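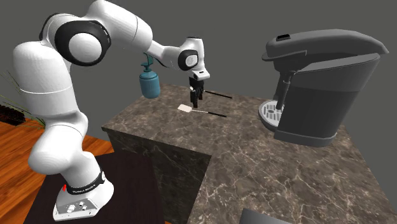 4.2 Planning the purchase in simulation

Before any money was spent, we used the simulated kitchen to decide which equipment the laboratory needed. The budget allowed two arms at most, and each candidate was judged on the same tasks at the counter. Figure 3 shows the arm over the counter with its gripper pointing down, near a spatula and beside the coffee machine.

Each task was repeated 100 times with different starting positions of the objects. We then compared the results with the quotations received in March from Adine and Tavares. A larger arm costs more, and it also needs a stronger platform - a cost that our first plan did not include. We therefore kept 30 per cent of the budget for mounting, spare fingers and training of staff.

The gripper was treated as a separate item, following the advice of Landry and Pelletier. In this way it can be replaced after two years without changing the arm.

Figure 3. Simulated kitchen with the arm, the gripper and the counter objects.

The delivery time was not part of the simulation and is discussed in Section 5.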